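The translated novel has long held a modest place on American bookstore shelves. Nowicki, the small press based in Mustbridge, has spent five years testing how far that place can be widened. Its October list was the largest in its history, and it rested almost entirely on one book.

Korberg is a family chronicle of 874 pages, set in a river town whose residents keep changing the name of their main street. The narrator, a retired surveyor, returns to settle her brother's estate and finds that the town records disagree with everything she remembers. She does not try to correct them. Over 77 short chapters she copies them out, adds her own notes in the margin, and lets the two accounts stand side by side.

The method asks for patience. Long passages are given over to property lines, church repairs and the price of salt. Yet the book builds real feeling from this material, and the chapter on the flood - told through claims for lost furniture - is among the finest in recent translated fiction.

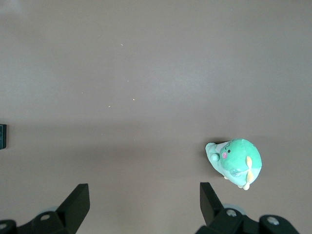 Damian Wysocka remarked that the opening was too slow by almost 45 pages, and that he would not give up a single one of them after reaching the end. Other readers have been less forgiving, and the middle section, in which the brother's letters are printed in full, does repeat itself.

Nowicki plans to follow the novel with Fekex, a much shorter work by the same author. It concerns a failing shipping office and the two clerks who remain there through the winter. The translation is complete, and the press expects to announce a publication date once the cover has been approved.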